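Kitchenware for sale – dishes and tray

Home | Tableware | Gallery | Pick-up and postage

This is lot 182 in the Liyanage kitchen clearance. The lot is made up of two round dishes, one with a blue rim and one with a red rim, and a rectangular metal tray with a dark base. It is sold as one lot and will not be split. The pots, cutlery and storage jars from the same kitchen are on their own pages.

Most questions we get are about colour and shape. Colours vary a little from screen to screen. If you are trying to match a set you already own, bring one of your pieces to the viewing and put it beside ours.

The dishes are listed under tableware and the tray under ovenware, but both listings lead back to this page. Click any picture for the larger version. 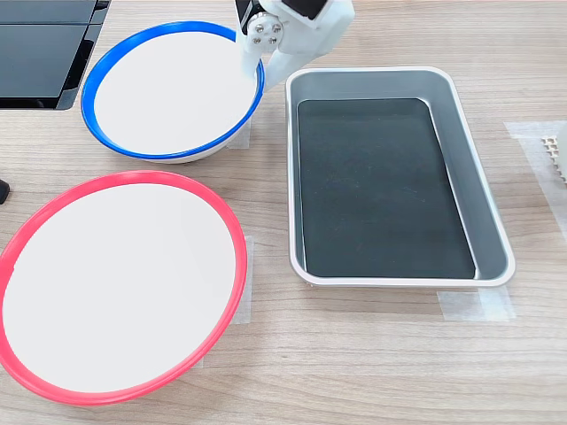
Blue rim at the back, red rim in front, tray to the right. The inside of each dish is off-white. 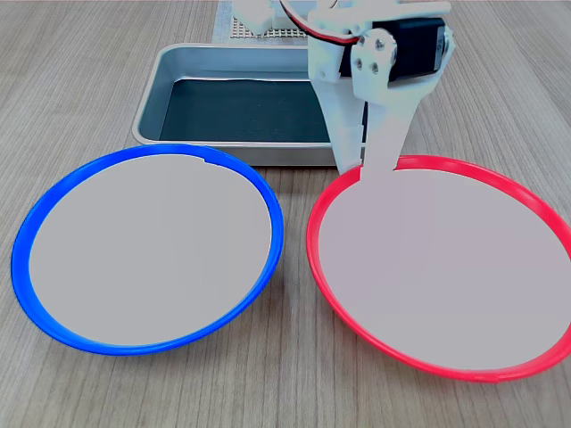 The two dishes side by side with the tray behind. The rims have a gloss to them, and there is a small notch on the inner edge of the blue one, near the top. 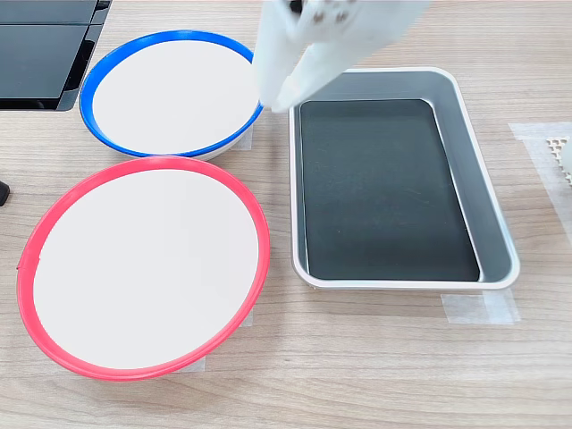 Blue-rimmed dish from an angle, with the white base showing under the rim. The red one is nearer.

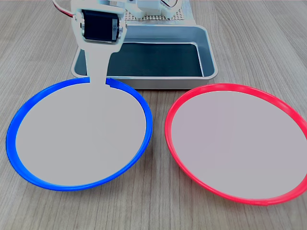

Lot 182, all four pictures: blue-rimmed dish, red-rimmed dish and metal tray with dark floor.

Notes on the lot

The dishes are shallow and suit salad, cut fruit or a dry snack at the table. We have no maker's paperwork for either of them, so we can't say whether they are safe in a microwave. Wash by hand if in doubt.

A small seam or moulding mark can be seen near the bottom of the red rim in the second picture. Please look at it, and at the notch in the blue rim, before you bid. Lots are sold as they stand and we don't take returns for marks that show in the gallery.

The tray has rounded corners and sloping sides. The dark floor is best seen in the first picture, where there are also a few light specks on it. Measure your oven shelf before you come, and bring the measurement with you. We keep a tape at the desk.

Viewing and pick-up

Viewing is at the Clastis hall through December, from 10 am until 3 pm. Ask for the lot by number at the desk. Parking is at the rear – the front bays belong to the bakery and they do ticket.

Postage can be arranged through Kalik for buyers outside the area. Dishes are wrapped separately and go in the same carton as the tray. The buyer pays the cost of postage, and we will send a quote before anything is packed.

Questions about this lot go to Nkechi Okafor at the desk. Please put the lot number in the subject line.

Previous: lot 161, mixing bowls and sieve
Next: lot 286, Brallesier storage jars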